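Home Tickets Knowledge Base Floor Supplies Log out

Dustpan leaving grit line on sealed floor – bench bay, Flumarness unit
4/9/22, posted by Floor Supplies desk
2 min read 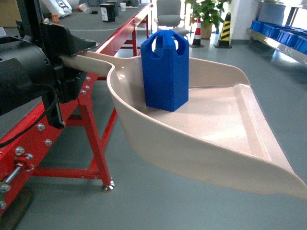
Problem is the grit line. Every sweep in the bench bay leaves a thin stripe of dust on the floor where the pan sat, and you go back, sweep again, get another thinner stripe. Floor is the smooth gray-green epoxy so it shows everything, specially with window light on it. Pan is the big beige plastic one with the long handle, the lip has a slight curl to it and I think that's where the trouble starts. Blue caddy thing with the arch cutouts goes back to the parts shelf, not a trash item, pls don't tip it out with the sweepings.

Status: open
Priority: low (was medium)
Area: red benches, Flumarness
Supplier: Khattak, order from August

Tried so far

1. Pushed down harder on the handle. Pan bows, middle lifts, worse.

2. Dragged the pan back in short steps, 10 strokes per pile. Better. Still a line.

3. Swapped the broom for the soft Gumora one. Fine dust goes in ok, metal bits roll right over and back out. Went back to the stiff one.

4. Damp cloth along the lip before sweeping. Best result yet but dust cakes on the plastic and you have to wipe it off after evry pile. No good for a full bay.

5. Warm water on the lip for 20 minutes, then flat under a weight overnight. Curl came back by lunch.

Also checked the floor. Put a straightedge down by the bench feet and it's level there, so not the epoxy.

Reply from Khattak: they say the lip is meant to wear in. Their sheet says good for 3,000 sweeps, nothing about how many before it sits flat. Asked again. No answer on that yet.

Update: got a rubber edge strip from Skenodeck, 600 mm, trimmed to fit. Pushed on dry, no glue. Line is gone on the first two piles, then strip slid off at one corner. Cleaned the lip with dish soap, let it dry, pushed it on again – held for the rest of the bay.

To do
– sweep under the benches near the leveling feet, dust packs in around them
– get a second strip
– ask if Skenodeck has one with a tighter grip
– caddy back on shelf

Leaving this open till the strip has done a full week. If it comes off again add a line here, don't start a new ticket.

Back to tickets Next Print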